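Notebook, gripper comparison, basket task
10/11/2025

Carried on with the hand comparison on the humanoid. Three-finger Ilberg hands came off before lunch and the multi-finger Tuominen pair went on. Same wrist flange, but the connector is keyed the other way and the cable needs a longer loop at the back of the hand or it pulls at full flexion. Left myself a note about this in the last entry and then ignored it.

Controller is still the Cesitz unit, firmware unchanged. Zeroed both hands and ran the open/close cycle 300 times before touching anything. No dropped frames on the bus. Ring finger on the left is slow to open; logged it and kept going.
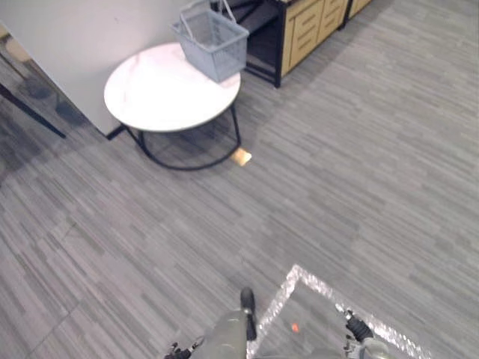 Start pose matters more with these hands than with the old ones. They are longer past the wrist, so the old home position puts the fingertips too close to the thighs when the torso leans forward. I moved home out and up a little and set the robot up inside the silver tape square, with the basket on the round marble-look table ahead of it. Walk-up from there is short and the head camera keeps the table in view the whole way. If anyone shifts the table, redo the extrinsics check before trusting the depth.

Grasp settings for the basket handle:
Grip current limit 41 per cent
Thumb closes last, 8 frames after the fingers
Wrist pitch free until contact, then locked

With the thumb closing first the hand tends to push the handle over to the far side of the basket. Kohei Koyama suggested the delay and I think he's right, but I want more runs before I write it into the defaults. Handle is thin compared with what the Tuominen people tune for, so the fingers wrap nearly all the way and the tactile pads read low even on a good hold. The Cuvgate classifier calls that a miss. Turned its veto off for now. 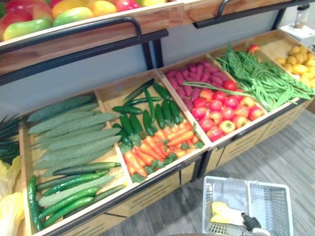
Second part of the plan is picking from the bins into the basket. Carrots and cucumbers are the ones to watch. The Ilberg fingers could go straight down between two cucumbers, where these want space on both sides and shove the neighbours along. An angled approach from the front lip should help. Tomatoes I expect to be easy with either set. The leafy tops on the carrots give the depth camera noisy edges, so I am masking on colour first and taking the centre of the orange region as the target.

Log for the day is at 2,413 entries, most of them the cycle test. Trimmed copy is in the shared folder. 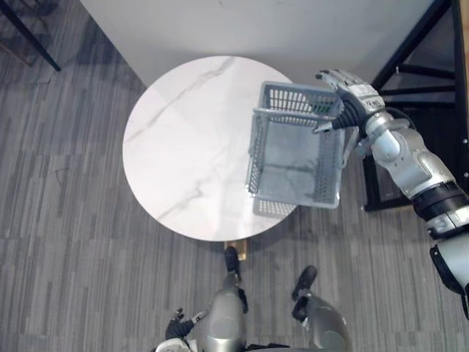 Arm side: the elbow runs warmer in an extended hold than I'd like. Could be the extra mass of the new hand, could be the gain I raised last week and never put back. Will check gains first, it's cheaper.

To do:
Re-seat left ring finger tendon
Put elbow gain back, repeat the extended hold
Handle grasp with thumb delay, both hands
Ask Kohei for the old Ilberg logs so the grey basket runs can be compared on the same plot
Order spare connectors — the keyed ones this time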